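How to seal the joint between a worktop and a wall

The strip of sealant along the back of a worktop does a small job, but once it fails, water gets behind the units and the damage is slow and expensive. Replacing it takes an evening, plus a day of leaving it alone. The steps are the same for kitchens, utility rooms and bathroom shelves.

What you need

A sealant gun and one 280 ml tube of sanitary silicone
A plastic scraper and a sharp knife
Masking tape
Methylated spirit and plain white kitchen paper
A profiling tool, or a finger and a bowl of soapy water
Old newspaper for the waste

Buy silicone marked for kitchens and bathrooms. Decorator's caulk is cheaper and can be painted, but it shrinks and does not stand up to standing water. Check the date on the tube. Old silicone may never go off properly, and then you have to scrape it all out again.

Step 1. Take out the old sealant

Cut along the top edge where the sealant meets the wall, then along the bottom edge where it meets the worktop. Hold the blade nearly flat. Pull the strip away slowly, keeping it in one piece for as long as it will come. Scrape off what is left with the plastic scraper. If you use a metal one on laminate you will scratch it.

Silicone remover helps with thin smears. Put it on, leave it for the time given on the label and wipe it off. New silicone does not stick to old silicone, so this stage is worth an extra half hour.

Step 2. Clean and dry

Wipe both surfaces with methylated spirit on kitchen paper and keep changing the paper until it comes away clean. Open a window. If the gap was damp behind the old strip, leave it open overnight. In December our utility room needed two nights with the heating on.

Gaps wider than 6 mm need a foam backing rod pushed in first. The silicone then has something to sit against and you use far less of it.

Step 3. Mask the edges

Run one strip of tape along the wall and one along the worktop, both 3 mm from the corner. Press the edges down firmly with a fingernail. On rough tiles, go over the tape twice, or the silicone will creep under it at the grout lines.

Step 4. Apply the silicone

Cut the nozzle at an angle, a little narrower than the gap between the tapes. Start at the far end and keep the gun moving at a steady pace. Try not to stop halfway. When you reach the end, release the trigger plate or the tube will carry on running over your shoes.

Smooth the bead straight away in one long pass. Wipe the tool, then do a second light pass only if you need it. Take the tape off while the silicone is still wet, pulling it back on itself and away from the joint.

Step 5. Leave it

Most sanitary silicones form a skin in under an hour and need 24 hours before they get wet. Cold rooms take longer. Keep kettles and washing-up bowls away from the back edge until then.

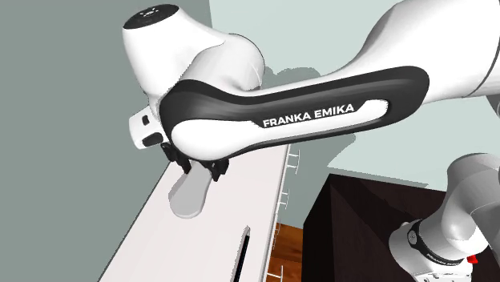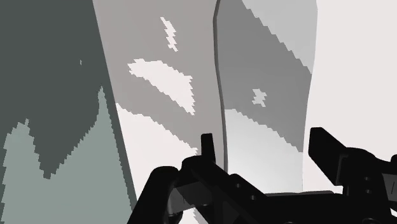 Zorica Dimitrov wrote in to say that she fills the sink before sealing around it and leaves it full until the silicone has set, as the weight opens the joint slightly and it is less likely to split later. She also keeps a part-used tube going by pushing a long screw into the nozzle, and got three jobs out of her last one.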